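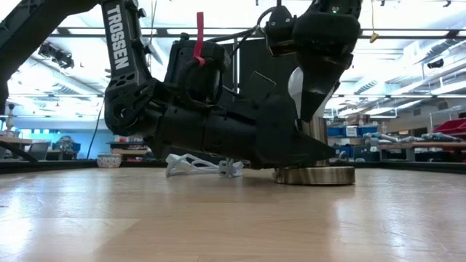
# The Lantern Knight in 4K

So I used to run a wallpaper site. Not a big one! It was called Pludis, which I picked because the domain was cheap and my cat had walked past it without objecting. You came to Pludis if you wanted a picture of a video game character on your phone and you wanted it now, and you didn't care that my download button was under another download button.

I had 366 wallpapers up, and 200 of them were from one game, Drorkik. If you never played Drorkik, it's a game where you walk around a flooded country in armor and people are sad at you. I loved it. I've finished it more times than I've finished most books (I was nineteen, then I was twenty-six, and it was still the same save file).

The email came in October, at the bottom of a pile of messages offering to fix my search ranking.

"Hi," it said. "The Lantern Knight on your page 2 isn't in the game. Where did you get him? Ghazala Mirani."

I knew the one she meant. Tall guy on the pier at Soomro, rain coming down, big round helmet glowing from the inside like somebody had left a lamp on in there. He was my most downloaded picture by a mile. I wrote back and told her he was absolutely in the game, he was on the pier at Soomro, everybody knew that.

She wrote back in four minutes. "Have you seen him there?"

Well, no. But I hadn't seen lots of things. I'd never found the third ferry key either, and my cousin had it framed on his stream.

So that night I booted up the save and walked to Soomro. It takes forever, because they never gave you a horse. I stood on the pier in the rain and turned the camera all the way around. There was the fish seller. There was the gull that clips through the railing. I waited until the in-game morning and then I waited until the real one, and I went to work in yesterday's shirt.

"He isn't there," I wrote to Ghazala.

"I know," she wrote. "I drew him."
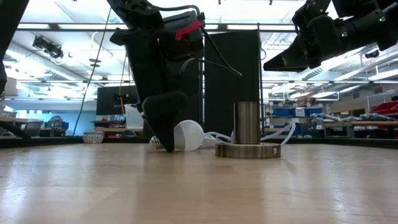
The helmet was the part she'd had trouble with, she told me when we finally got on a call. She had been a junior artist on Drorkik, her first job, and they wanted a knight whose face you never saw. Her early ones looked like diving gear, or a fishbowl, or a guy in a fishbowl. The one that got approved was really just a light bulb on its side, same as the white one on the table up there, frosted glass at one end and the screw base at the other. She turned it upright, put the screw part at the neck like a collar, and stuck the whole thing on some shoulders. I've looked at that wallpaper every day for years and I never once saw a bulb. Now I can't see anything else!

"So why'd they cut him?" I said.

"He had a quest, and the quest had a boat, and the boat didn't work."

"That's it?"

"It was a really bad boat," she said.

He was gone two weeks before the game shipped. She'd put the painting on an old forum called Dokden under a name she didn't remember, and the forum closed, and she figured that was the end of him. Then her nephew got a new phone and there he was behind the clock, with my watermark across his knees.

I started apologizing. I said I'd take him down, I'd give her the ad money, which that year had come to 66 dollars, and I'd put her name on every page of the site. She let me go on for a while. I could hear her eating something crunchy.

"Don't take him down," she said. "Just fix the crop. You cut off his lantern."

"He has a lantern?"

"He's the Lantern Knight! What did you think?"

"I thought it was his head!"

She laughed so hard she had to put the phone on the counter. Then she sent me the original. It was wider than mine, way wider, with the whole pier in it, and down at the end of his left arm there was this little brass lantern, and it was out. The head was lit and the lantern was dark. Next to him, where my crop had ended, there was a boat.

It did look like a pretty bad boat.
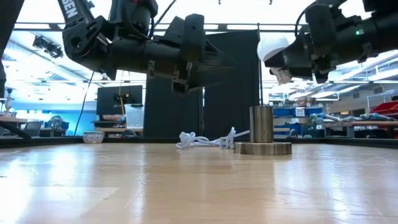

*Two black arms reaching in over the table, with a small green light glowing on the right one.*

I put the new version up that night, full width, with her name under it in letters bigger than my own logo. Downloads went down a bit. A guy with the username ferrykey3 left a comment saying the old one was better and who was the boat for, and I typed a long answer and deleted it and typed another one.

Ghazala got there first. "It's for whoever's on the pier," she wrote.

I still have the save. Some nights I take it back out to Soomro, the long way, past the mill and the drowned orchard, and I stand where he'd be standing. It's right by the fish seller - you have to sort of squeeze in. I texted her a screenshot once, just rain and railing and the gull halfway through a post.

She sent back a drawing of the gull with a lantern. I'm using it on my phone now, and the crop is terrible.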